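Why I Don't Want Less Sugar in My Brigadeiro

My cousin Welington Godoy sent me last May a recipe of brigadeiro made with dates and cocoa, without condensed milk. He wrote that the taste is the same. I made it two times, carefully, and I must say that the taste is not the same. It is a good date sweet. But why do we have to call it brigadeiro?

In my opinion, a festival sweet should stay as it is. My grandmother cooked one can of condensed milk with a spoon of butter and four spoons of cocoa, on low fire, until the bottom of the pan could be seen. We ate these sweets at birthdays and at Christmas, and on the other days we ate fruit. The sugar was never a problem, for the reason that the sweet was rare. 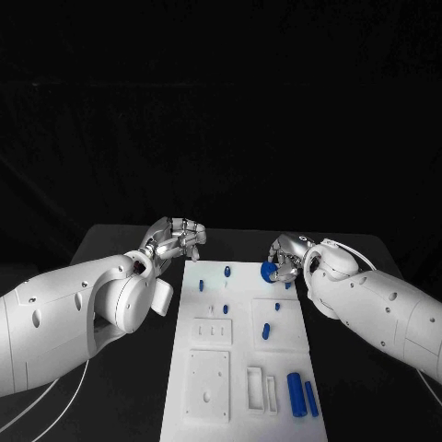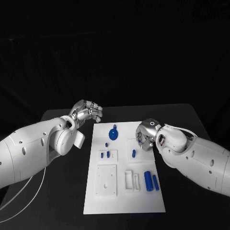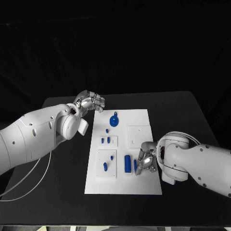
White arms over a dark tabletop.

Now the shop Bratside sells a "fit" box with 17 pieces, and people eat the whole box in front of the television, with a calm conscience. I read the label. One box has 469 calories. The traditional box of the same shop has more, this is true, but I don't know any person who can finish it alone.

Gervásio Evangelista, who taught me to roll the balls with buttered hands, thinks I am too strict. He says that a recipe must change or it will die, and he puts 300 grams of grated coconut in his own. I respect this. Coconut is an addition, and you can still taste the milk that was cooked slowly. When the milk is taken away, I think we should be polite and give the new sweet a new name.

My cousin still waits for my answer about the dates. I will bring him a plate of the old ones, and we can discuss it at his table.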